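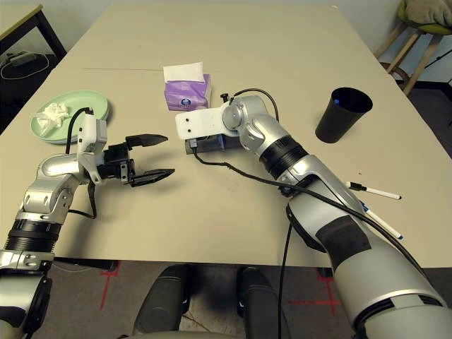
Call for participants: open day helpers and visiting testers

Tasex is looking for people to take part in the November open day at our workshop in Starkivcombe. We need two kinds of participants: floor hosts, who are paid, and visiting testers, who get lunch and travel costs. You do not need a technical background for either one.

We build and train two-armed robots for small tabletop jobs, such as picking up a cup, clearing a used tissue off a plate or putting markers away. On the open day, visitors come through in groups and watch the arms at work on the table. After that they can ask for a turn at guiding an arm themselves. We expect 200 visitors between 10 a.m. and 4 p.m., and our regular staff can't run the robots and look after the groups at the same time.

Floor hosts

Hosts meet each group at the front door, walk them through to the demonstration room and stay with them until they leave. You will give a short introduction from a script, keep people outside the working area while the arms are moving, and pass questions to the operator. You will not operate the robot or change anything on the table unless the operator asks you to.

You will be on your feet for most of the day. We would like people who can speak clearly to a mixed group, children included, and who don't mind saying the same thing many times over. Experience in a shop, a museum or a school is useful. So is a second language – please mention it when you write.

Hosts are paid $18 an hour, including the training session and all breaks. Training takes 3 hours and is held in the afternoon before the open day. If you can't make the training, we can't put you on the floor.

Visiting testers

Testers come in before the doors open and do a full run of the visitor program, including a turn at guiding an arm. 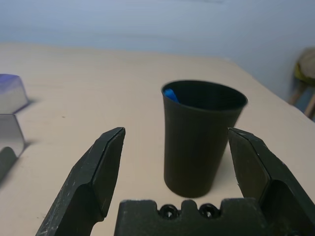

A turn means bringing the gripper to an object, closing it, lifting, and setting the object down again. It is slower than people expect. Some pick it up in a minute and some never get comfortable with it, and we want to hear from both. When you finish, you fill out a short form and talk with one of the operators about what was confusing. Was the script too long? Could you see the table from where you stood? Did you know when it was safe to step forward?

Testers should be 18 or older. We would especially like to hear from people who have never been near a robot, from left-handed people, and from anyone who uses a wheelchair or has trouble standing. The demonstration room is on the ground floor and there are seats for anyone who wants one. Plan on 2 hours, plus lunch if you want to stay for it.

What to wear and bring

Closed shoes, please, for everyone. Tie back long hair and leave scarves and loose bracelets in the coat room. Hosts will be given a shirt. Photos are fine during the visitor program but not in the back offices.

Getting here

We share a building with Dudek, so follow their signs from the main road and use the second entrance. Parking is limited. Hosts should park in the lower lot and leave the upper one for visitors.

How to apply

Write to the open day desk at Tasex and say whether you want to be a host or a tester. Hosts should add a few lines about past work with the public. Testers only need to give a name, a phone number and anything we should know about access or food. We answer every message, normally within a week, and places are filled in the order we hear from people.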